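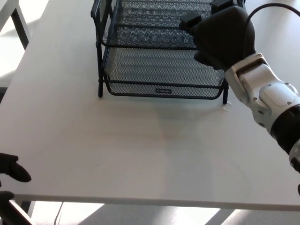
By Lakshmi Lobo
Posted April 10, 2020 | Home Office | 2 comments

How to sort a backlog of household paper

Set aside one afternoon and a clear table. You will need a stack of file folders, a pen, a bag for recycling, a shredder or a pair of scissors, and a set of letter trays.

Gather the paper
Go through the house and bring everything to the table. Check kitchen drawers, coat pockets, the car and the bottom of any bag you used last winter. Don't read anything yet.

Make the first pass
Pick up one sheet at a time and put it in one of four piles: act, file, shred, recycle. Open every envelope and recycle the envelope right away. If you can't decide within a few seconds, put the sheet in "act" and keep going. A pile of 160 sheets takes me 40 minutes.

Set up the trays
A stacked mesh organizer works well, and you can see from the side when a tray is getting full. Use the upper tray for paper that needs a reply or a payment. Use the lower one for paper waiting to be filed. Resist adding a tray for "miscellaneous."

Label the folders
Keep the names broad. Mine are Home, Car, Medical, Taxes, Bank, School and Warranties. I used to have a folder for each utility and stopped filing altogether. Put the newest sheet at the front.

Decide what to keep
Tax returns and the records behind them stay for several years; check the current rules where you live. Birth certificates, deeds and titles stay for good and belong in a fireproof box. Manuals can usually go if the maker has them online.

Shred
Shred anything with an account number, a signature or a Social Security number. Store receipts can be torn in half.

Keep it going
Empty the upper tray once a week and the lower one once a month. In June, go through the Warranties folder and throw out the expired ones.

Comments

Valdemar Briem: Do you keep pay stubs?

Lakshmi Lobo: Until the W-2 comes and the totals match. Then I shred them.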